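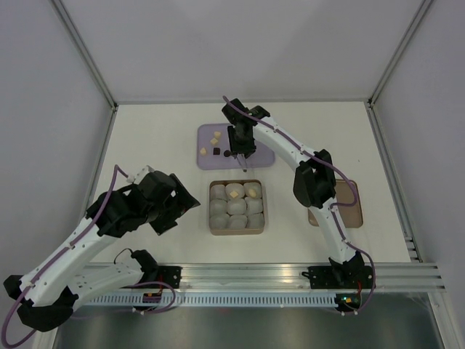
Vendors of two-arm bench cells like to sell them on reach and payload. Buyers in small kitting and light assembly shops should be asking about sorting, and about how much of the sorting a cell can do without a person setting the table for it. The Ratelix bench package is a fair case to argue over. Its standard exercise is small-part sorting: yellow and black pieces go out on a purple tray, a tan container with nine translucent cups in three rows of three stands in front of it, and the pieces are to end up in the cups. Two of the rear cups hold a yellow piece and the right-hand arm is down at the tray beside the black ones. It is a modest task, and I think it is a better acceptance test than anything on the Ratelix data sheet.

The data sheet gives repeatability, joint speed and the usual payload figure at full extension. None of these predicts what a buyer cares about, namely how often a small piece lands in the right cup when the pieces were not placed in a pattern first. Repeatability describes the arm returning to a point it already knows. In sorting, the point comes from a vision system, and the error in that estimate is commonly larger than the error in the joints. A better arm will not fix it. I would trade some of the joint accuracy on offer for a published placement rate over 3,000 picks, with the failures broken out by cause.

Packed cups are also harder than they look in a brochure. The rims press against each other, so an opened gripper has little room to go down over a cup without touching its neighbor. A piece released high can tip on the rim, and a piece released low puts the fingers inside the cup. The operator has to choose one of these, and the Ratelix software makes the choice with a single release height for the whole container. That is a poor design. Release height should be set per target, and it should be possible to set it without opening a configuration file.

The case for two arms is weaker than the price suggests. In a sorting job of this size, one arm can do all of the picking, and the second has to stay out of the way. Ratelix answers that the second arm can steady a container or work from the opposite side, and both are true. Both also need collision handling between the arms, sold here as the Brelis module under a separate license. A buyer who leaves Brelis off the order gets two arms that take turns. I don't object to a paid module. I object to a base quote that shows two arms working together when the base software will not do it.

Thanasis Drakos, who runs the integration bench at Carnovthorpe, disagrees with me on this. His view is that the second arm is cheap insurance against a change in product, and that retrofitting one later costs more in downtime than in hardware. He has installed more of these than I have. Still, his customers change products every few weeks — most small shops do not — and I would not extend his reasoning to a shop with a stable parts list.

Cabling deserves a word. The sleeved cable on these arms runs outside the links, with slack loops at the elbow and base. I prefer this to internal routing on a bench machine. An external cable can be inspected at a glance and swapped without taking a joint apart. The cost is that the loops occupy work volume, and the Qian planner that ships with the package models the links and leaves the cable out. Keep tall fixtures away from the elbows, or add the loops to the planner as fixed volumes by hand.

My position is that the hardware is sound and the package is sold on the wrong evidence. Before signing, ask for the sorting exercise with your own parts, poured onto the tray by you, with the vendor's staff away from the keyboard. Ask for it again in the afternoon under different light. If the quote includes the second arm, have it run once with Brelis and once without, and get both cycle times in writing.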